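Bench notebook, Baysal rig, May

Started 8:15, later than I wanted. Matěj had the room before me and left the gripper offsets set for his own job, so the first half hour went to putting them back. Note to everyone (me included!): write your offsets on the sheet by the door when you change them. I spent way too long thinking the right wrist had drifted.

Plan for this week is the glassware set for Perkcombe. They want 180 good episodes by the end of the month, and we have 40 from the old layout, which Charmaine thinks we should keep and I think we should throw out. More on that further down. The task is the same as before: both arms, beaker, small glass piece, tongs and rack on the table, nothing fixed in place. The operator moves one thing with each arm, sets it down somewhere sensible, backs off, and that's one episode. If you fumble, keep going and recover if you can. Zodwa was very firm about this and I agree with her – the fumbles where you get it back are worth more to the model than another clean run, and we have hardly any of them.

Setup notes, so I don't have to work it out again. Tea in the beaker, no food coloring this time. The coloring looked great but it stained the tongs and Kagiso had to scrub them. Fill it less than you think you should. Lamp stays on the table with its cord left wherever it lands, because Perkcombe asked for clutter and a cord is about the meanest clutter I can think of. The depth estimate hates thin black lines on brown. Fine, let it learn. 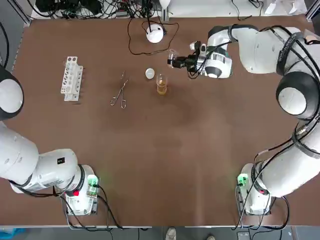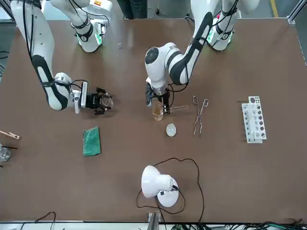 Head view first, then the side camera.

The thing I keep running into is the clear glass. With the beaker it's OK, the tea gives you something to look at, and even the old checkpoint from Larent finds it most of the time. The small pieces are another story. When I'm driving the arms I'm going mostly by the rim highlight, and if the highlight goes I slow right down and sort of feel my way in. You can see it in the speed plots, there's a big flat stretch before every glass grasp. I worry the model will pick up the hesitation as part of the job. Cor says to trim it. I'd sooner practice more and get faster, but he's the one who has to train on it, so let's talk before anyone trims anything.

On the old 40: the rack was always in the same spot, and the lamp wasn't there at all. I replayed a bunch of them over lunch and they look like a different task to me. Charmaine's point is that they're clean and the timestamps are good, and that we'll want them if we fall short. OK, so the compromise is to tag them "old layout" and keep them in their own folder, and Cor can run it with and without. Please don't mix them in with the new ones. I did that once on the Billach job and it took me two evenings to pull them apart again.

After lunch I did 40 episodes in one go with Zodwa resetting the table between runs. That went really nicely! She's much better at resets than I am, she puts things down at odd angles and doesn't think about it, where I tend to line everything up like I'm setting the table for guests. Of those, 2 are no good. In one I bumped the emergency stop with my elbow (my elbow, not the robot's) and in the other the head stream dropped out partway through. Both are marked bad in the log, I haven't deleted them.

Left foot pedal is sticking again. You press to close the gripper and it hangs on for a moment after you let go, so the release comes late. I don't want late releases in glass episodes, so I swapped in the spare from the cupboard and the sticky one is on my desk with tape on it. Matěj, if you need a pedal, don't take that one.

Also the labels. We've been writing "pick up dish" for anything small and round, and that's going to bite us when there's more than one small round thing out. New rule, starting with tomorrow's batch: say what it is and which hand. "Right hand picks up the glass piece", that kind of thing. Kagiso is going to redo the labels on today's batch to match, and I owe him a coffee for it.

To do next time:
Move the rack between resets, it's been creeping back to the same side
Some runs with the sponge under one of the items
Ask Perkcombe if spills count as failures or if they want to see them (I'd like to know before I spill any)
Lower the room lights for one batch and see what happens to the rim highlight
Check the wrist cable on the right arm, it rubs when I reach far forward

Stopped at 5:40. Arms parked, tea poured out, logs copied to the shared drive. Zodwa has the rig in the morning and I'm back on it after lunch.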